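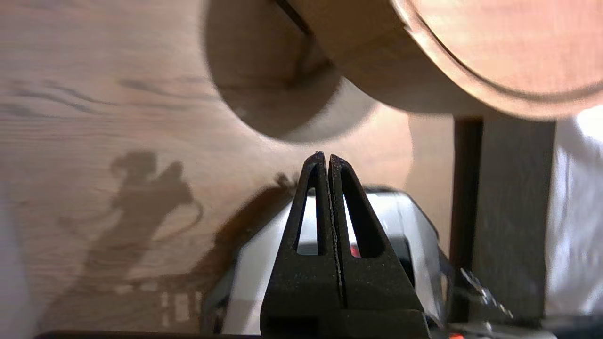
Himia tabletop set: notes on what's in here

Quick readme, will tidy later. Ask Yee-man if something is missing, she has the original sheets.

What it is

3267 stills of small household things on and over a table. Bowls, lidded boxes, cups, spoons, a few trays. Mostly wood, some enamel, a little glass. Wood is the bulk of it becuase that's what Yu had on the shelves when we started in February.

Object list is 108 items. One row per item in items.csv. Sets with a lid count as one item, lid and body share a number, with a or b after it.

Folders

stills/ - everything, one subfolder per item
tables/ - bare tabletops, no objects, use these for matching surface color
labels/ - one text file per still
old/ - don't use, kept for Wai-kit

Columns in items.csv

item: the number, no leading zeros
name: plain word, lower case. "bowl", "round box", "tray"
material: wood, enamel, glass, mixed. Not the species, we gave up on species
tone: light, honey, reddish, brown, dark
finish: oiled, waxed, painted, raw, unknown
lid: yes / no / lost
notes: anything

Tone is by eye. Shuk-fan did the first half and Chak-lun the second, and they don't agree on honey vs light. Not fixed. If you need it consistent, merge the two.

Tables

Light oak with the wavy grain is the main one. Long darker lines, pale honey in warm light, reads more yellow late in the day. Second table is painted white, chipped on one corner. Third one is Hsin-yi's kitchen counter, only used for the enamel.

Round wooden pieces

Most of the label questions are about these so a few rules.

- Raised rim around a flat face: label rim and face separately.
- Bowl or box? If you can't tell from that still, put "round wooden object" and move on. Don't go look at the neighboring stills and guess back.
- Two tones touching (say a reddish face in front of a browner rounded side): one label each, and put "two tone" in notes.
- Dark straight line across a side could be a seam, a joint or just grain. Label it "line".
- Close and blurry is fine, keep it. Only drop a still if no edge is readable.

Shadows

Hard to avoid on the oak, light comes in low. Soft edge shadows get labeled "shadow" as one region, even where two of them run together. Don't split by what's casting them. Darker band over a lighter one is still one region.

Known problems

- 353 stills have no tone label. Mostly trays.
- items 41 and 67 are the same sugar bowl. Leave both in for now, the numbers are used elsewhere.
- "lid: lost" sometimes means nobody looked.
- Brisby cups are filed under mixed, should be enamel.
- spelling of "lacquer" is all over the place in notes, search for "laq" too

Changes

6th April: took out the Belero trays that were in twice, redid around 100 labels on the oak table, added tone column to the template.
Before that: see the sheet, I didn't keep a log here.

To do

Get the white table reshot with the blinds down. Finish the trays. Chak-lun still has the spoon notes on paper, need typing up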